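Facilities > Test Cells > Curnine Bench > Gripper Comparison Checklist

Form 1583, November. To be completed before each paired trial of the Onel and Tedholm grippers on household appliances.

1. Emergency stop within reach of the operator and tested. Satisfactory.
2. Gripper mounting screws checked with the torque driver. Satisfactory. Comment: mark each screw head with paint after checking — the previous form did not ask for this.
3. Grip force limit set to 46 N on both controllers. Satisfactory. Comment: the Tedholm controller returns to 70 N after a restart. Re-enter the limit each time.
4. Cable slack at the wrist. Needs attention. Comment: the tie supplied by Charvát is too short for full rotation. Replacement requested under order 1541.
5. Appliance placed between the two arms, with the door and the control panel facing the chest camera. Satisfactory.
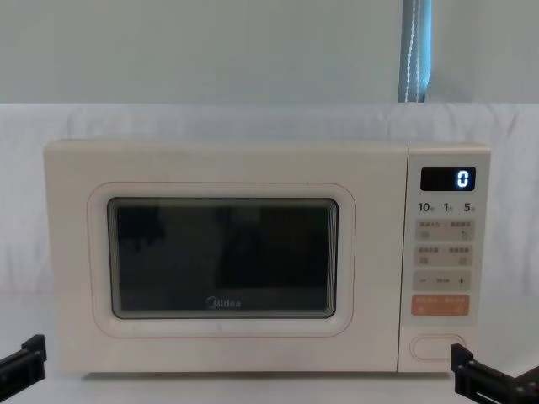
May the door release be pressed at full approach speed?

The arm is to be held at reduced speed for any contact with a button or door, whichever gripper is fitted. Full speed is permitted only for free movement away from the appliance.

6. Finger pads free of cuts and residue. Satisfactory on Onel. Comment on Tedholm: slight wear at one corner, acceptable for this series. Inspect again at the next pad change.
7. Chest camera lens cleaned and focus locked. Satisfactory.
8. Trial log opened under the correct gripper name. Not satisfactory at first check; corrected before release.

Result: released for button and door trials. Lifting trials remain on hold until item 4 is closed.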